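Kitchen helper wanted — Hondside supper club

Hi, I'm Peninah Mosoti, and I run a little supper club here in Hondside. We've gotten busier than I ever planned (hooray!), so I'm looking for someone to chop, stir and wash up with me two evenings a week through December.

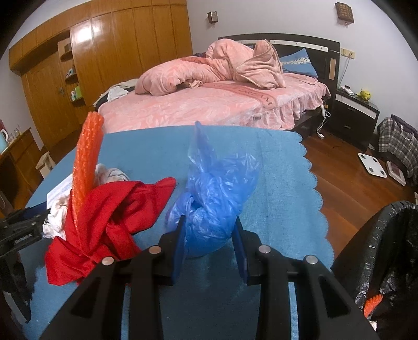
You don't need restaurant experience. If you can follow a recipe and don't mind onions, we'll get along fine. Pay is $14 an hour, plus dinner — and you can take leftovers home if there are any.

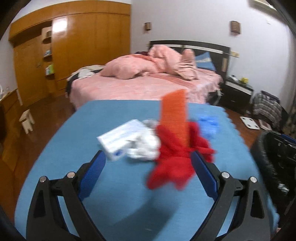
The blue table with the wavy trim

To apply, send a few lines about what you like to cook to me or Munther Akl at Boutros. Tell us which evenings you're free!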